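Sexta-feira aberta na Prarkerent

O portão abre às nove e a primeira sala já está cheia. A Prarkerent recebe visitantes numa sexta-feira de março, no pavilhão da Jamura, e o que as pessoas querem ver são as bancadas com dois braços.

Aled Gwilliam, que orienta a visita, começa pelo material: quadros de escrita LCD, canetas, marcadores, coisas de papelaria. "Compramos tudo em lojas normais", diz. Cada bancada fica dentro de uma cabine de painéis cinzentos com perfis de alumínio, e cada braço leva uma pequena câmara junto à garra.
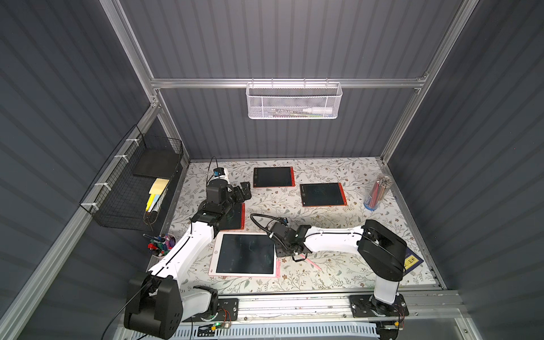

O programa chama-se Nendeno e já soma quase 3000 sessões gravadas. Um operador conduz os braços à distância, repete a tarefa, muda os objetos de lugar e volta a repetir. Uma série completa tem 200 repetições. Gwilliam admite que o trabalho é monótono e que os turnos são curtos por isso.

Na sala ao lado, a Beddoe mostra as garras desmontadas e responde a perguntas sobre peças e prazos. Um professor quer saber se emprestam equipamento a escolas. Por enquanto, não. As visitas seguintes são por marcação, em grupos pequenos, e a entrada é gratuita.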